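Notes on Teaching by Demonstration: The First Season

It has been the practice of this blog to record progress at the end of each working period, and the present entry concerns the demonstration work carried out since March. Readers who followed the earlier entries on remote control will recall that the arm at the Drodska workshop was at that time operated from a desk, by means of a pair of handles and a screen. The arrangement was serviceable for slow tasks. For anything requiring a firm and prompt grasp, it was a trial to the operator and produced recordings of little value.

The decision was therefore taken to move to hand-held grippers. Under this method the person giving the demonstration holds the fingers directly and performs the task with them, and the movement is recorded for later use in training. The delay between intention and movement, which had been the chief complaint under remote control, no longer arises. The operator feels the object through the grip and corrects it without thinking.

A total of 1717 demonstrations has been recorded to date. Of these, 327 were set aside on review. The most common fault was a marker turned too far from the camera, so that the position of the finger could not be followed for part of the movement. The second was haste. An experienced person tends to shorten a task once it has become familiar, and the shortened version is a poor lesson for a machine which has yet to learn the long one.

Certain rules were adopted in consequence and are set out for the benefit of others engaged in similar work. Each demonstration begins with the fingers fully open. The approach is made at an even pace. The object is held for a moment before it is moved, and again before it is released. No session exceeds 2 hours, and the grippers are put down between tasks. An operator who becomes aware of a mistake is to complete the attempt and mark it for review, as a recording which stops halfway is troublesome to sort afterwards.

The question of which objects to use was debated at some length. The first list, drawn up under the Claltia project, consisted almost entirely of small boxes. Boxes are obliging. They present flat sides, and a grasp which succeeds once will generally succeed again. The list was revised in the second month to include rounded and awkward articles, and the rate of failed grasps rose at once. I regard this as an improvement, although the monthly figures suffered by it.
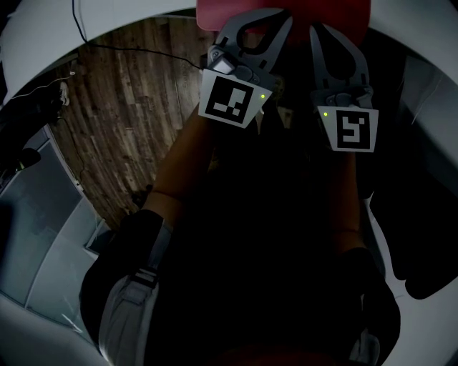 A further matter is the height at which the hands are held. Operators left to their own habits work close to the body, with the elbows drawn in, and the recordings then show a very narrow range of movement. The arm for which the lessons are intended has no such habits. It has been asked that at least 200 demonstrations in each set be performed with the hands well extended, at differing heights and from differing sides. This is tiring, and the sessions have been shortened to allow for it.

Remote control has not been given up altogether. It remains the better method for correcting the arm once it has begun to attempt a task unaided - the operator waits, allows the fault to appear, and takes over at that point. These corrections are few in number and are stored separately from the main collection. The arrangement at Celtby is similar, with the difference that two operators take turns at the handles.

The Saturday sessions will continue through the coming term. The next set will deal with passing an object from one hand to the other, for which the present rules on pausing will need to be rewritten. A revised copy of the rules will be posted on this page once they have been tried.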